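Speaker notes - town record rolls as a source for late medieval debt

Slide 1. Title. Start on time; the session has 18 minutes per speaker and the chair is strict.

Slide 2. The source. The Clana rolls record pleas heard before the town court, which sat every Monday. 74 membranes survive, sewn head to tail. Latin throughout, heavily abbreviated. Say early that the first membrane is missing, so the opening session has no heading and its date depends on the entries that follow.

Slide 3. What a plea looks like. Read the sample entry aloud, slowly. Plaintiff, defendant, sum, pledge, outcome. Most entries stop before the outcome. An absent outcome does not mean the case was dropped - many were settled out of court, and the clerk had no reason to write again.

Slide 4. Sums. Median claim is 12 shillings. Compare with a laborer's yearly earnings, but warn that the wage figures come from manor accounts outside the town and may run low. Do not convert to modern money, even if asked.

Slide 5. Who lent. The older view, set out in the Pichler edition, was that a few wool merchants held most of the credit. The edition prints only claims above a set value. With the small claims restored, brewers, bakers and widows appear as lenders in the same sessions as the merchants. Several of them are also defendants. Pause on the network chart; people need time to read it.

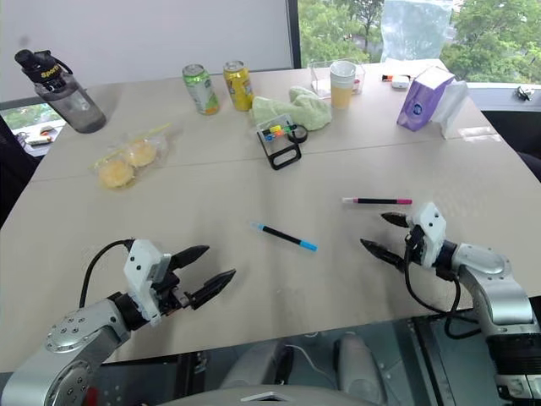 Slide 6. Pledges. A pledge was a person who stood surety. 15 men act as pledge in more than half the recorded pleas. Two readings: they were court officers doing a routine job, or they were neighbors with standing. The Wornel rental supports the first reading for some of them, as it lists their offices. For the rest the question is open.

Slide 7. Gaps. Entries thin out after October in most years. Check against the fair calendar before calling this a fall in lending. The court may have met less often, or the autumn membranes may have been stored apart and lost.

Slide 8. Next steps. Transcribe the dorse entries, then match surnames against the Rolline tax list. Spelling varies too much for automatic matching, so this will be done by hand.

If short of time, skip slide 7 and take it in questions.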